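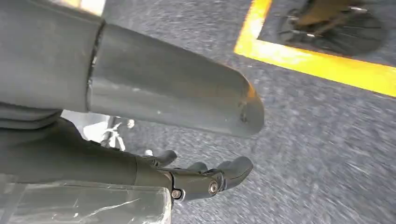
Sheen is the most neglected line in a paint specification. Clients spend weeks on color and accept whatever gloss level the supplier puts in the next column, although gloss decides how a painted surface will look after its first year of use. Gray is usually chosen as a safe color, and in one respect it is: it hides dust. It does much less for contact marks. On a smooth gray cover with a slight gloss, a small dark scuff near the tip is easy to pick out, and a soft highlight along the top invites the eye to follow the surface and check it. The same cover may have years of service left. My argument is that specifications for public buildings should treat sheen as a maintenance decision, set surface by surface, and that the present habit of one sheen per building costs more than it saves.

The habit has a reasonable origin. Older flat paints could not be washed. A damp cloth took the mark off and some of the pigment with it, leaving a pale patch larger than the original mark. Maintenance departments learned to ask for semi-gloss everywhere below shoulder height, and many then asked for it everywhere. The binders have since improved. A good scrubbable matte will now tolerate ordinary cleaning, but the standard clauses are still copied forward from documents written before such products were common.

The terminal building at Tronavholm shows the result. Its original schedule called for one semi-gloss gray on walls, door faces, column casings and handrail brackets. There are 405 doors. Under the long windows on the water side, the light arrives at a low angle for most of the day, and every roller edge, filled screw hole and patch repair can be read from across the hall. The maintenance log for the building's first 10 years has 1,991 entries under painted surfaces. I went through them by type. A large share record neither damage to the substrate nor loss of film. They record appearance: a mark, a dull spot in a shiny area, or a shiny spot where someone had rubbed a dull area too hard.

That last category deserves attention. Gloss is a property of the top of the film, and it changes with handling. Rubbing a matte surface polishes it. Abrasive cleaning of a glossy surface dulls it. Either way the contrast between the treated spot and its surroundings can be more visible than the mark that prompted the work. A touch-up creates the same problem by a different route. Fresh semi-gloss laid over aged semi-gloss will rarely match, even from the same can, because the old film has lost some of its reflectance. The painter then has to run the repair to the nearest corner, and a spot the size of a coin becomes a full panel with 2 coats.

Matte paint touches up far better. A brushed repair in a true matte usually disappears at normal viewing distance. It is the strongest practical argument for using matte on large flat areas that people walk past and seldom touch, and it is missing from most guidance written for building owners, which goes on at length about washability. Washability matters where hands go. It matters very little on the upper half of a corridor wall.

The opposite case should be stated fairly. Kitchens, toilets, clinics and stairwells need surfaces that can be cleaned often and hard. Door edges and push areas collect skin oil, and oil sits in the texture of a matte film in a way no gentle cleaner will fully lift. I would not put matte on a handrail. I would also concede that a building with several sheens needs several labeled cans in the store, and that someone will eventually use the wrong one. The Lahtinen annex has this problem now. Its trim was repaired with wall paint at some point, and the repairs are plain to see under the corridor lights.

Still, the wrong-can problem is solved with a label and a one-page drawing. The schedule for the library at Trarness does it in half a page. Ceilings and upper walls are flat. Lower walls are scrubbable matte. Doors, frames and rails are satin, and semi-gloss appears only in wet rooms. Each line gives the product, the tint code and the reading expected from a gloss meter, with the angle of measurement stated. The angle is often left out. A gloss figure without it cannot be checked, and a contractor who is asked to meet it has not been asked for anything in particular.

The draft for the Britden offices has returned to a single satin throughout. The stated reason is simplicity of ordering. I think the saving is real and small, and it will be recovered from the maintenance budget within the first few repaint cycles. If the draft cannot be split four ways, it should at least be split in two, with the line drawn at the height where hands stop. The consultants should also be asked for a test panel of each finish, mounted upright in the actual corridor and viewed at 4 p.m. in winter light. Sample cards held flat under a desk lamp give no useful information on sheen, and they are still how most of it gets approved.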